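Section 4: Setting Up the Bench Scene and the Wrist View

By now your team should have the club's practice files on the laptop and the arm loading without complaint. If it took you a couple of evenings to get this far, please don't worry, you're in good company! This section walks you through getting the simulated bench ready for the alignment exercise, the one we use every fall before anyone at Trulthorpe drives the real arm. It goes faster with two people, one reading the steps out loud and one at the keyboard, and I'd suggest swapping halfway so you both get a turn.

Before you start, close anything else that's eating memory. The older club laptops do run this scene, but they run it slowly.

1. Open the Fudix project folder and make a copy of the bench scene. Put your team name on the copy – please work only in that one and leave the original alone.

2. Load the copy and wait for the arm to settle into its parked pose. It may twitch a little on the way there.

3. In the settings panel, set the step rate to 200. Leave the friction values as they are for now. We'll play with those in Section 6, and you'll have plenty of fun with them then.

4. Type 143 in the seed box. Everybody uses the same seed the first time through, so that we can compare runs when we meet.

CAUTION: Save before you change the seed. The scene reloads the moment you press Enter, and any waypoints you haven't saved are gone.

5. Switch from the room view to the wrist view. Your first look may feel a bit topsy-turvy, with things running off at odd angles. Give your eyes a minute.

6. Jog the arm slowly until the long wooden panel crosses your view on a slant and the thin pale seam sits near the middle. Small taps on the keys work much better than holding them down.
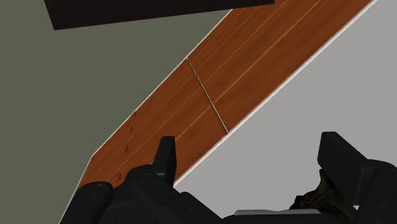 Figure 4-1. Wrist view with the seam near the center and the gripper along the bottom.

7. Check that you can find both sides of the gripper. The left fingertip should be in front of the wood and the right one against the light gray surface.

8. Save this pose as your first waypoint and write its name in your team notebook.

NOTE: Take your bearings from the seam or the white trim. The wood grain is only a printed pattern, and it's awfully easy to lose your place in it.

When you've saved the waypoint, go on to Section 5 and keep the notebook handy.

Comments

Abimbola Akinola
October 3, 2019
Thank you for the caution about the seed box. We learned that one the hard way last night and lost four waypoints! Second try went fine.

bundau_team
Does the step rate have to be 200? Ours crawls on the old laptop.

Cheng
@bundau_team keep it at 200 for this section and make the window smaller, that helped us a lot. Also check that you're in your own copy – we had the original open the whole time.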